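Where can I buy the print version of the Skaster comic?
Asked in Comics & Fan Works, March 2025

Hello all. I read the first 12 chapters of Skaster on the web and I like it very much. Now I want to have the paper book. On the artist page it says the book is sold by Suvon, but in their store I find only the digital file and a set of stickers. Is the print edition finished, or do I look in the wrong place? I live outside of the US, so shipping is also a question for me.

2 answers

Answer 1 (accepted)
The first printing is sold out. It was 100 copies and they went in July, mostly at the Te Moana convention. Suvon took the page down after that, so you did not look wrong. A second printing is open for preorder at Farard, but you must set your account region first, otherwise the book stays hidden. Please note also that it is rated 18 and they ask for your date of birth at checkout. My order to Europe was sent in 2 parcels, the book and the art card separately, and I paid shipping only one time.

Answer 2
just get the digital one, same pages. the paper one has a bonus story i think but its short

Comment from the asker
Thank you both. I changed the region and now I see the book. One more thing, for the person who ordered already: is the cover soft or hard? The shop page does not say it.
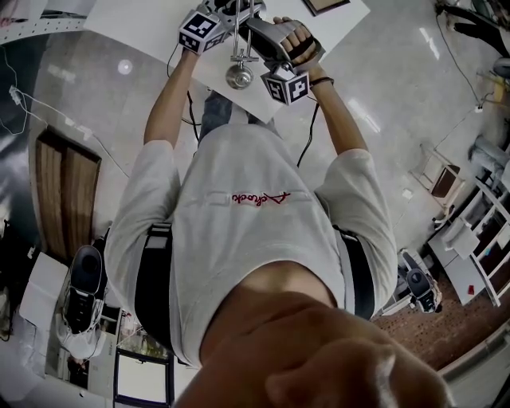 I would prefer the soft one, as my other comics are all soft and the shelf is not deep. If it is hard I will probably still order, but then only the first volume for now.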